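Dilavthorpe Growers and Cooks forum
Kitchen Table > Vegetables > Washing leeks, chicory and other gritty things

Started by siobhan_oc
14 replies, 942 views (showing selected replies)

siobhan_oc wrote:
Hello all, I hope everyone's plots are coming along nicely. I've a question that will sound terribly basic to the old hands, but I've been growing leeks for three years now and I still can't get the grit out of them without making a production of it. Last night I made a lovely potato and leek soup (my mother's recipe, the one with far too much butter) and my husband crunched his way through the first bowl and was very polite about it, which made it worse. How do you all do it? Do you slice first and wash after, or wash whole? And does the same go for chicory and the tight little lettuces? We've August visitors coming and I'd like to feed them something that doesn't squeak.

aidan_madigan wrote:
Slice first, every time, Siobhán. Cut them into rings, tip the lot into a big bowl of cold water, swish them about with your hand and then leave them alone for ten minutes while you have a cup of tea. The muck drops to the bottom. Then LIFT the leeks out, don't pour them, or you'll pour the muck straight back over the top and be right back where you started. I did it wrong for years myself.

Chicory I barely wash at all. A quick rinse and the outside leaves off. Tight heads stay clean inside, and if you soak them they go bitter.

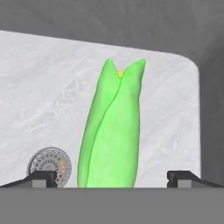

Upright in the sink, tips at the top.

ruairi_f wrote:
I'll have to disagree with Aidan there, with great affection, as he gave me half my strawberry plants. Soaking doesn't make chicory bitter. Light makes it bitter! If yours is bitter it's because it sat on the windowsill, or it was let go green when it was growing. I've soaked mine for half an hour plenty of times and it was as sweet as you like.

And on the leeks, I never slice first. I cut a long slit from just above the root up through the green part, give it a quarter turn, do another slit, and then hold it upside down under the tap and fan it out like a deck of cards. The leek stays in one piece and you can braise it whole, and a whole braised leek with a bit of mustard is a far grander thing to put in front of visitors than a bowl of rings.

sinead_noonan wrote:
Ruairí is right about the slits and Aidan is right about the bowl, so you can both stop now. It depends what you're cooking. Soup, slice and soak. Braising, slit and rinse with the leaves pointing DOWN so the water carries the soil away from the heart.

The thing I'd add is to look at how you're earthing up. If you draw the soil up in one big heap it falls down between the leaves and no amount of washing will shift it all. I put a collar of cardboard round each one first (kitchen roll tubes are perfect, I've the whole family saving them) and my leeks come up nearly clean. I grow Wemska, which was slow to get going but has been a great stander for me over the winter.

aidan_madigan wrote:
I tried the tubes. Slugs thought I'd built them a hotel. Each to their own, Sinéad!

I'll give Ruairí the point about the light, I do keep mine on the windowsill. But I still say half an hour is too long for anything with a heart to it.

cathal_macg wrote:
Lovely thread, this. I'm with the bowl people, but I'd say use the sink itself if you've a decent one, and a double if you can get it. Wash in one side, drain in the other, and there's no carrying dripping vegetables across the floor. We'd a single for twenty years and I'd never go back. Mind you, give it a good scrub first, and keep a bit of clear counter beside it for a clean tea towel to lay everything out on.

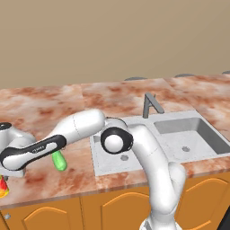
Double sink, pinkish marble worktop.

ruairi_f wrote:
Marble though, Cathal! One squeeze of lemon and you've a mark for life. My sister has it and she follows you round with a cloth. Give me an old steel draining board any day.

cathal_macg wrote:
Ah, it's grand if you wipe up as you go. I like a worktop that shows a bit of living.

siobhan_oc wrote:
Thank you all so much, I didn't expect such a response! I did a trial run this evening with Aidan's bowl for half of them and Ruairí's slits for the other half. The bowl won on grit, I'm sorry to say, Ruairí, though I'll admit I was timid with the knife and probably didn't cut deep enough. The braised ones looked beautiful all the same. I'm going to try Sinéad's tubes on the next row and put a saucer of beer out for the slugs. Does anyone have a good mustard sauce to go with them?

sinead_noonan wrote:
I do. It's my aunt's and it's mostly cream. I'll type it up after tea and put it in the recipes section.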